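4.2 Clearing mixed household items from a bin

Tidying is the chore people ask us about most, and we think it is the most exciting one to work on right now. A child's bathroom drawer or the box at the foot of the stairs never holds one kind of thing. It holds a brush, a few blocks, a sock, a spoon. We built the Mabula task set around that kind of clutter -- small, cheap, everyday items that were never designed with a machine in mind.

Each trial starts with a few items in the bin and ends when the bin is clear or when 90 seconds have passed. The controller, Nokel, picks its own order. We ran 940 trials in total, with item sets chosen by Danica Perić and start positions drawn at random. Erick Laizer scored every trial from video using the rules in Section 3. A grasp counts only if the item is lifted out over the wall and set down outside the bin.
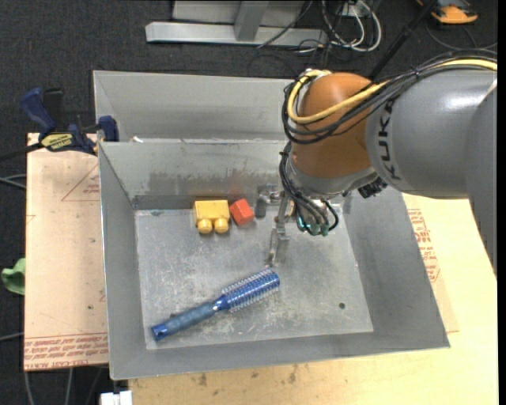
Figure 5. A KUKA arm reaching into the metal bin, with a blue hairbrush, a yellow building block and a red cube on the bin floor.

Can a robot arm tidy up a box of household odds and ends yet?

For small sets of rigid items it can, slowly, and with a person nearby to deal with the misses; soft or tangled items are still out of reach for steady daily use.

The rigid items taught us a great deal. Long handled objects look easy, but their weight sits at one end, and a grasp far from that end lets them swing on the way up. Nokel learned to shift its grasp toward the heavy end after only 10 practice lifts per object, a result that delighted all of us. Small blocks near a wall were harder. The gripper needs room for a finger on each side, and a sloped wall takes that room away. Our best fix was a short push toward the center before the grasp, a move we borrowed from the earlier Sullico sorting work.

Failures fell mostly into two groups: blocks wedged in a corner, and items knocked under one another by a first bad grasp. We return to the second group in Section 4.3, where the Buronari planner is allowed to look again after every contact.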